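From: Fortin Hall bookings
To: hall-users list
Date: Monday, October 5, 2026
Subject: Re: [hall-users] Fans and the glass door

Replying to the list so everyone has the same answer.

> The big room at Fortin was stuffy again at the Gerkow sale. We had the
> tables set up by 9 and by noon people were going out to the hallway to
> cool off. Is there a second fan anywhere? Also, should the glass door
> be left open or shut? The sheet by the entrance says shut, but the
> Tillen group always props it.

There are 3 standing fans in the building. One is kept in the big room and the other two are in the storage closet under the stairs. The closet key is on the same ring as the kitchen key. Please put them back when you finish, with the cord wrapped around the base. In April we had to replace a plug that had been run over by a table cart.

On the door: shut. The sheet is correct. It can be opened while you carry tables through, but it should not be propped with a chair or a box. The lever handle is small and has come loose before from people leaning things on it.

For air, put the fan near the opening to the big room and face it the way you want the air to go. Medium speed is enough for most groups. High is hard to talk over. Start it 45 minutes before people arrive if the day is warm.

Tables: we have 19 of the light wood ones. They scratch, so lift them and don't drag. The brown ones are heavier and take two people. If you use glue or paint, cover the top first. The Fledent roll paper in the closet is for that and anyone can use it.

Please keep the railing clear. Coats and bags go on the hooks in the hallway.

The booking sheet for next month is still short on Saturday mornings, so send me your dates if you want one.

Hall bookings

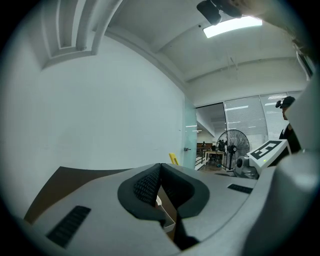
One more thing on the closet: the light switch is on the outside, to the left, and it was left on twice last week. Please check it before you lock up.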